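Week 7 handout: Sunk Costs, or Why You Finished That Movie
Instructor: Munther Sleiman 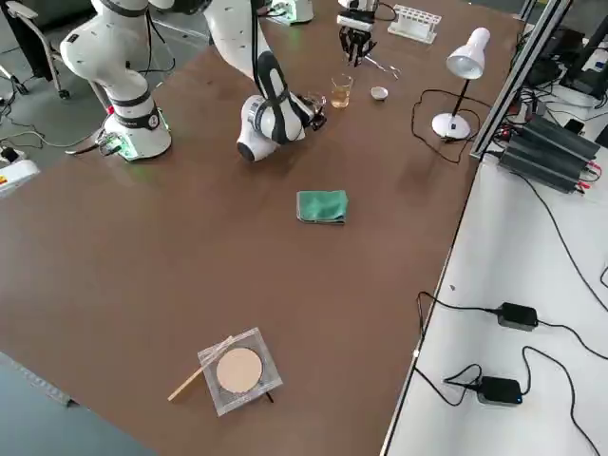 A sunk cost is money, time or pride you can't get back. Textbooks say to ignore it. People don't.

Our case is the Flalldale ferry. The town had spent $3,013 on a feasibility study, so it felt obliged to buy the ferry. It ran for 19 days – the river is quite narrow and has a bridge.

Terms to know: sunk cost, opportunity cost, marginal cost.

Read Eynon, chapter 3, before Thursday. The quiz covers the ferry. Yes, the bridge too.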